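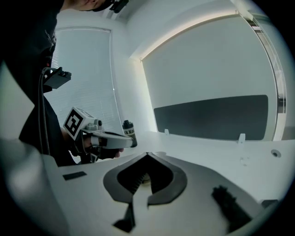
When does the Runholm night market come back?

It opens again on the first Saturday evening after the harbor road repairs wrap up, and it will run every week until November.

2019-05-13

Get your appetite ready, Runholm! The night market is returning to Skulgate with 84 stalls, the most it has ever had, and the list of food sellers is a joy to read. Smoked fish, rhubarb buns, three kinds of dumplings, and the potato pancakes that had a line halfway to the ferry dock last year (yes, they are making more this time).

Bergþóra Riis, who took over the market in the winter, spent months talking cooks from the surrounding villages into giving it a try. "People kept telling me their kitchen was too small," she said. "I told them to bring what they make for their own family, and we would find them a table."

The biggest change is the layout. Stalls used to stop at the old bakery, but now they carry on around the corner into Zondovgate, where there will be long benches and a small stage. Local band Min plays the opening night at 8 p.m., and the school choir goes on before them. Singers get a free bun!

Entry is free, and the first 100 visitors will get a cloth shopping bag printed by students at the art school. Stalls open at 5 p.m. and close at 11. Both streets will be shut to cars from the middle of the afternoon, so leave yours at the sports field and take the path along the creek. It's a lovely walk at this time of year, with the cherry trees still in bloom.

Bring cash if you can, as several of the new sellers don't take cards yet. Dogs are welcome on a leash. A few stalls are still free for late in the season, and sign-up sheets are at the library desk.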